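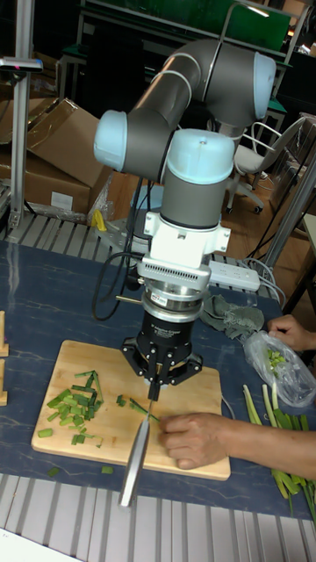
Robot arm holding a kitchen knife, blade pointing down.

LESTWOOD, 24 December 2024 – Daltis Games will release the Nishad update for its action role-playing game Siltum in January. The update changes how armor is repaired, adds one new area, and removes a feature the studio no longer believes in.

Players have heard big promises about updates before, some of them from us. The last one was supposed to fix the economy of Siltum. It moved the problem from swords to boots. So this release sticks to what is in the build today and leaves out what we hope will be there later.

Armor repair will no longer use up a piece's maximum durability. Under the current rules, a helmet repaired 40 times is close to useless, and many players keep their best gear in storage and fight in junk. We are told this made choices matter. Our own play data suggests it mostly made people open the storage menu. Whether the new rule makes fights better is an open question, and we would ask reviewers to wait a few weeks before saying that it does. 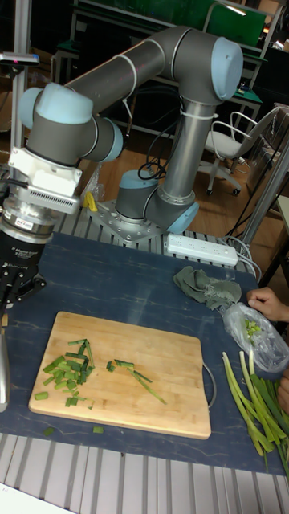
The new area, the Nishad Flats, has 26 enemy camps and 2 bosses. It is smaller than the harbor district. A player who skips the side paths can cross it in one sitting, and we expect plenty will do that and then ask where the rest of it is. There is no rest of it. The second boss can be fought without beating the first, and it drops the same shield either way.

The feature being removed is Rival Mode, the ranked dueling ladder. It was sold at launch as the future of the game. Most matches ended with one side leaving before the second round, and three rounds of penalties for quitting did not change that. Duels between friends will stay as they are. Ladder rewards already earned stay in the player's chest, though their gold trim will no longer mark any current rank.

A word on performance. The update loads faster on our test machines – but our test machines are newer than what many players own. Anyone with an older computer should keep a copy of their save files and treat claims of smoother play with caution until other people have tried it.

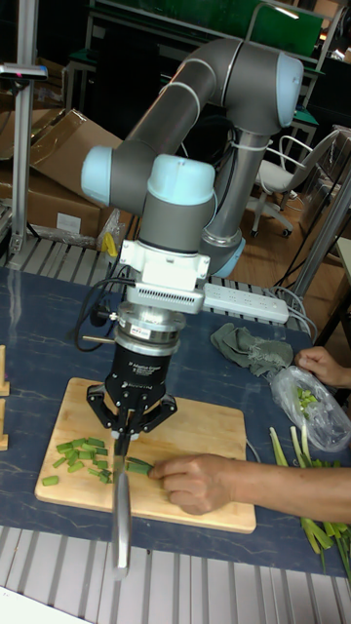 Daltis Games – Player Communications Team

The Nishad update is free for everyone who owns Siltum. There is no season pass, and none is planned at this time, which we know is what studios say before they sell one. Saves from the current version will carry over. Saves that use the mods on the support page's problem list may not, and 7 mods are on that list so far.

Review builds are available to press on request. They come with no embargo on criticism and no list of suggested talking points. Please note the build version in any coverage, as item values may still change before release.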